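Floor rules for the legged units — new version out

Quick one before the weekend. The revised house rules for walking robots in furnished rooms went up Fri 10 June, replacing the May draft. Please read the whole thing, it's two pages. Main changes below.

Soft goods. Anything that drapes or hangs — sheets, towels, throws — now counts as an obstacle, same as a chair. Used to be "ignore if light". Not any more. Feet stay 300 mm clear of hanging cloth unless the cloth is the task, and then there's a spotter. One hand on the stop, no phone.

Stands and thin poles. Chanida Kaewkla asked for this and she's right. Round flat bases are a trip risk, so mark the base in the room map, not just the pole. Approach at walking speed one only. No backing up toward a stand, ever.
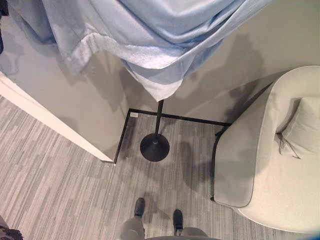
Corners. Leave a way out. If the unit is between a wall and furniture the spotter stands on the open side, never behind. Kinga Hegedűs wants turn-in-place banned in corners altogether; still being argued over at Farkas, so for now it's allowed at low speed with a spotter present.

Carpet. Patterned carpet needs it's own floor check before the first run of the day. Stripes and strong shadows both. Write it on the sheet, with initials, even if nothing came up.

Stop test. Every shift, before the first step. Not after coffee.

Incident form is shorter now — 61 fields down to one page. Near misses go on the same form. Yes, a snagged sheet is a near miss. Send them to Charoen Kongkaew, not to the general inbox, they get lost in there.

Jilero site switches over first, Kosora a week later. Old laminated cards go in the bin please, we found two differnt versions on one door.

Questions to Chutima Thaweesak. She's out Monday.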